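Folding for Wustomus, part four: soft things on a bed

Part three ended with the gripper calibration and a promise to get on to fabric. It has taken until October, mostly because of coursework, and because the club's shared drive filled up in the middle of a copy and took an afternoon to put right.

For anyone joining at this point: Wustomus is the student manipulation challenge our club enters each year. The household track this year is laundry and small textiles. Teams collect their own demonstrations by hand, train whatever policy they like, and submit it to be run on the organisers' arm. We are a small team, entered under the name Tunen, and I look after the demonstrations and the data format. The training code belongs to the other half of the team and I will only mention it where it affects what I do.

Working on a bed

The rules allow any flat domestic surface. We began on a table in the club room at Pillell and had decent results within a fortnight. The policy then fell apart on the first soft surface we tried. On a table the finger pads can press down and stop. On a mattress they keep going, the cloth sinks with them, and the jaws close on bedspread as well as on the thing you wanted.

So the second set is all beds. We leave the bedding as it comes, patterned covers included, and change the item between takes. A plain sheet would make the segmentation easier, but the test items will not be laid out on a plain sheet.

The worst item so far is lace. A crocheted strip has holes in it, it has almost no stiffness, and it catches. If you pinch a single layer near the scalloped edge, the rest trails behind and you have moved very little of it. Pinching a bunched section works better. The strip then hangs from one thick point and the far end can be dealt with separately. 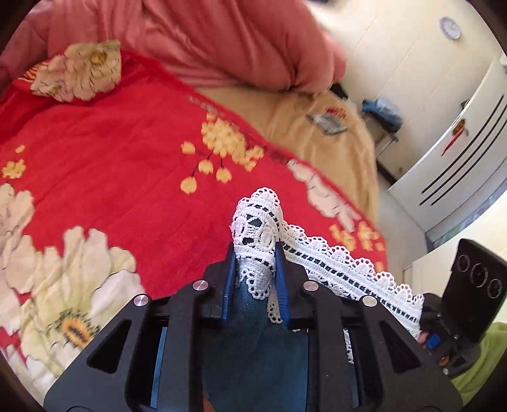 Settings that changed

Closing speed is down from the table set. A fast close pushes thin cloth out from between the pads before they meet. I had been blaming the pad material for this and had ordered a softer kind from Tamayo, who supply most of our small parts. The softer pads made no difference I could measure and are back in the drawer.

Approach angle is now shallower. Coming straight down on a mattress makes a dip, and the cloth slides into it. Coming in low from one side lets the lower pad get under the fold with less pressing. It is harder on the wrist over a long session, so we swap operators more often than we used to.

Take length is capped at 90 seconds. Anything longer was usually somebody correcting a bad first grasp, and the corrections were confusing the policy. It learned to fumble on purpose. If the first grasp fails twice, the take is stopped and marked, and we start again from a fresh layout.

We also stopped smoothing items out beforehand. In the table set everyone did this without thinking, and all the starting states looked alike. Now the item is dropped and left however it lands.

Denim

Denim is the opposite problem. It has plenty of stiffness and a good deal of weight, and a rolled pair of jeans is wider than a comfortable grasp. The pads have to press into the bundle and compress it before anything will lift. Seams help if you can get a pad behind one. The hem is the best place on most pairs, being thick and easy to find by its stitching.

One gripper can drag a pair of jeans but it cannot keep a fold in them. As soon as the bundle moves, the loose leg opens out again. We went over to two grippers for anything heavier than a shirt, with one side holding and the other tucking. The rule we settled on is that the holding side does not move until the tucking side has let go. Before that rule, both operators tended to help at once and the bundle rolled away between them. 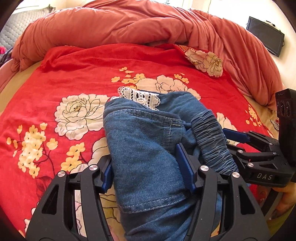
Two grippers also means two recordings to line up. Our first attempt relied on the clocks of the two units, which drifted apart over a session by enough to matter. We now tap the jaws together at the start of every take and align on that. It is crude, it costs a moment each time, and the alignment script finds the tap in nearly every file. The ones it misses are done by hand.

Numbers so far

The bed set stands at 2687 takes after checking. Of the last batch, 68 were thrown out, most of them for a missing tap or a grasp that took in the bedspread. I keep the bedspread ones in a separate folder. They may be useful as negative examples once the training side has time to look at them.

There are 13 item types in the rules and we have good coverage of all but the socks and the fitted sheet. Socks are only dull. The fitted sheet I have been putting off, as it is larger than the working area and has elastic in the corners, and our current take limit will almost certainly be too short for it. I will probably split it into stages, one corner per take, and let the training side complain.

Next job is the file converter, which still writes the left and right units in the wrong order if the right one was switched on first.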